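## Handheld grippers on the folding line: what changed for your people?

**binsorter_kay**

We run a garment return and refurb operation for Macapagal. 60 people over two shifts, mostly folding, checking seams and rebagging. In August management signed with Nellisov for a folding cell. Before the cell goes in, some of our folders are doing recording shifts with handheld grippers so the thing has something to learn from. Has anyone here been through this? I care less about the tech and more about pay rates, job titles and who ends up where.

**tmr_loading**

We did it at Flestska with towels and bed linen. The recording part lasted longer than they told us. The target was 2000 clean takes per item type, and a take gets thrown out if you drop the item or your free hand gets in the way. Folders on piece rate lost money the first month until the lead moved them to hourly. Get that in writing before anybody picks up a gripper.

**oldpress**

Agree on hourly. Disagree that this is a normal thing to ask people to do. You are asking a folder with years on the job to hand over how she does it, and then the cell gets the easy items and she gets whatever it can't handle. That's what happened at my place. The work left over was fitted sheets and anything with a drawstring, all day, at the old rate.

**tmr_loading**

That's a rate problem. Ours got re-rated. Plain towels went to the cell, the mixed bin stayed manual, and the mixed bin pays more now. I'd still take it over what we had.

**oldpress**

Yours got re-rated after how long?

**tmr_loading**

29 working days. Too long, I'll give you that.

**hex_wren**

I do recording full time now, home setups, through Binden. Before that I was on a packing line. Some things people don't ask until they are already doing it:

- Your wrist does different work. You squeeze and hold the weight of the tool too. Swap hands if the tool allows it.
- You slow down. Everyone does. Don't let anyone compare your folding numbers to your recording numbers.
- Ask who reviews the takes. With us it is a person, and you can argue with a person.

For those who haven't seen one of these tools in use:
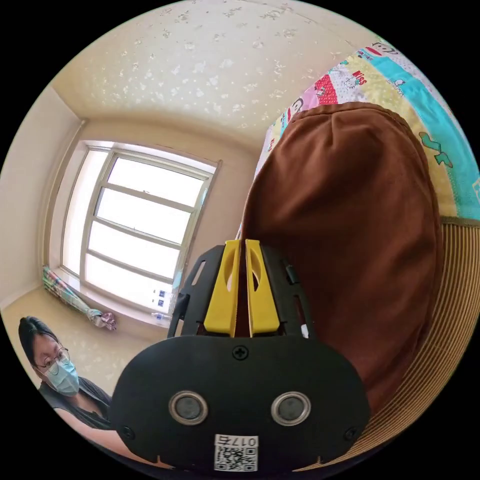 *Gripper 017, yellow fingers up against brown fabric. Operator at lower left.*

**binsorter_kay**

Thanks, that's clearer than the slides we got. So she's watching the item and the fingers and that's it? No screen?

**hex_wren**

No screen on ours. You look at the work. The lenses on the tool are a separate matter and you forget about them after a while, which is why I'd also ask what happens to footage with faces in it. We signed a form. Read yours.

**oldpress**

And ask if it can be used for anything besides training the cell. Ours got pulled into a time study — same footage, different department. The steward only found out because someone quoted cycle times in a meeting.

**tmr_loading**

Didn't happen at Flestska, but yes, put it in the agreement.

**binsorter_kay**

OK. My list for the meeting so far is hourly pay during recording, re-rate of the manual items before the cell starts, footage for training only. We have 302 item types on the books so I doubt the cell takes more than a few of them the first year.

**oldpress**

It'll take the few with the volume. Check which ones those are before you relax.

**binsorter_kay**

Plain tees and hoodies. So most of second shift. I'll bring the volume sheet.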